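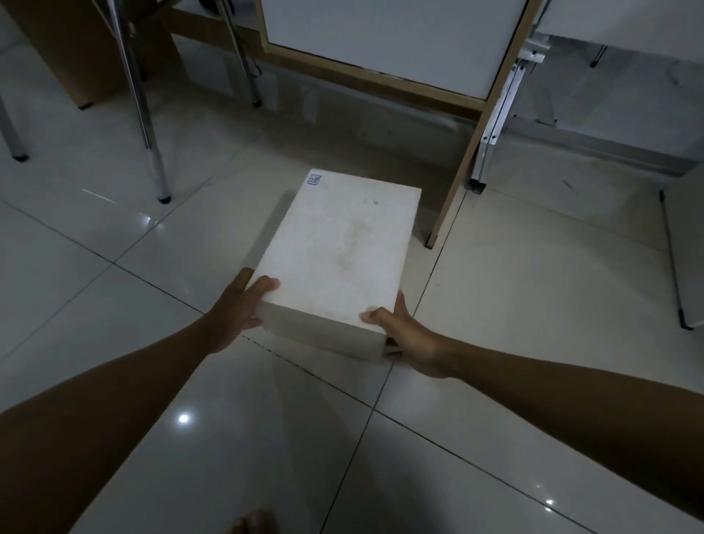 24/03/2023
Project report, equipment planning part. Group: Songül Yazıcı, Eun-seong Hwang, Su-bin Do. Supervisor: Indira Kartha.

Sorry for the formatting, the table was redone last night after the second Trukard quote came in.

## What we were asked to do

Write a buying plan for a small machine that can take a light block from the floor in a furnished room, carry it a short way and set it down again. Total budget $900, everything in. We are not building it this semester. The next group builds it, so the plan has to make sense to people who weren't at our meetings.

The job is done by hand at the moment. Two hands, one on each near corner, block kept low over the tiles with the long side pointing away from the body. Easy for a person. Annoying for a machine, for these reasons:

- the grip is at one end, so the far end sticks out and wants to drop
- furniture legs and panels come down to the floor close to where the block has to go
- the tiles are shiny and throw back the ceiling light

We spent January looking at arms and nearly forgot the floor. Indira Kartha pointed that out in the first review and most of the plan changed after it.

## Base or no base

First plan was a fixed arm clamped to a table. Dropped. From table height the arm has to reach down and then forward under things, and the cheap ones run out of reach before they get there. Also a table takes up the space we're trying to work in.

Second plan, a low wheeled base with a short lift on the front, like a very small forklift but with side pads instead of forks. This is what we recommend. Trukard sells a base with motors, wheels and battery holder included for $506. That's more than half the money in one line and we argued over it for a whole meeting. Eun-seong wanted to buy motors seperately and cut a chassis from plywood. Cheaper on paper, but then the next group spends half their semester on a chassis. We voted, base won, he's still right that the Trukard wheels are narrow.

Things to ask Trukard before ordering:

- can the wheels be swapped for softer ones (grip on smooth tile)
- is the charger in the box or extra
- what is the return period if the seal is broken

They answered the first one (yes). Still waiting on the other two.

## Holding the block
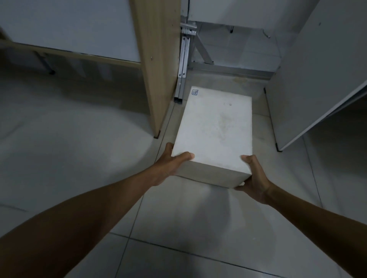 Width is the problem. Anything that grabs from the sides needs room on both sides for the pads plus the arms that carry the pads, and between a panel and a cabinet you don't get much. A person gets around this by coming at it from the near end and curling the fingers under. So we looked for something that does more or less that: two pads at the near corners and a thin lip that goes underneath.

No shop sells exactly this. What Ernetti has is a parallel jaw kit, $61, with flat jaws you can screw your own plates to. Plan is to buy the kit and print the lip. Songül drew one, the file is in the shared folder, name ends in v3. Don't use v2, the screw holes are mirrored.

Suction was suggested by Seon-mi So from the other group. We read up on it and said no. It likes clean flat sealed surfaces and ours is matte and a bit smudged on top, and if the material lets air through, the pump runs all the time. A pump also makes noise and costs money we haven't got. Could be a nice comparison for someone with a bigger budget.

Pad material: soft rubber sheet, $11 a piece from Yeon, one piece is enough for both jaws with some left for a do-over. Hard jaws could leave dents if the block is foam or something like it, and we don't want to find out by denting it.

## Seeing where it is

There's a small blue-outlined square label on the top face, far left corner. We had hoped to use it to tell the machine which way round the block is. Maybe. The characters are tiny, so forget reading them, but a blue outline on white is a decent thing to look for. Su-bin thinks color alone is enough if the light is steady. It isn't very steady. The room is dim in the corners and then you get a bright spot on the floor where the light reflects.

So:

1. buy a basic webcam, fixed focus, nothing fancy
2. buy or borrow a small lamp and mount it low, pointing sideways, so the reflection doesn't go straight into the camera
3. no depth sensor. The ones we priced didn't fit, and reviews complain about shiny floors anyway

Kivport has a free student version of their vision tool. We tried it one afternoon on Su-bin's laptop and it installed ok. Not tested more than that, so please don't quote us on it.

## Budget

| Item | From | Cost |
|---|---|---|
| Wheeled base with motors | Trukard | $506 |
| Parallel jaw kit | Ernetti | $61 |
| Rubber sheet, one piece | Yeon | $11 |
| **Subtotal** | | **$578** |
| Left for lift, controller, webcam, lamp, shipping | | $322 |
| **Total allowed** | | **$900** |

The left-over line is where it could go wrong. The lift is not quoted yet. We emailed two shops and have one reply, which asked for a drawing, so Songül is doing the drawing. If the lift comes in high then the lamp gets borrowed and the webcam is whatever the lab has in the drawer. Shipping from Trukard is also not in the price, found that out late.

Spares: none in the table. We know. A second rubber sheet would be the first thing to add, then a spare motor.

## Order to buy in

Jaw kit and rubber first. They're cheap and you can test them by hand, no base needed, just hold the jaws and lift. If the lip doesn't slide under properly then the whole idea needs changing and it's better to know that before the big order. Base second. Lift only after the base is on the bench and somebody has measured the real mounting holes, the drawing on the Trukard page has no hole spacing on it.

Measure the narrowest gap too, with the jaws fully open. We measured with them closed the first time, dumb mistake, and had to redo the sketch.

## Not done

- lift quote
- weight of the block (scale was locked away, Eun-seong will ask again Monday)
- answer on the charger
- turning. We planned for straight in and straight back out. If it has to turn in between the furniture with the block sticking out in front, the base is probly too long
- risk form, half filled in, Su-bin has it

Quotes and the jaw sketches are attached at the back, in the order they came in.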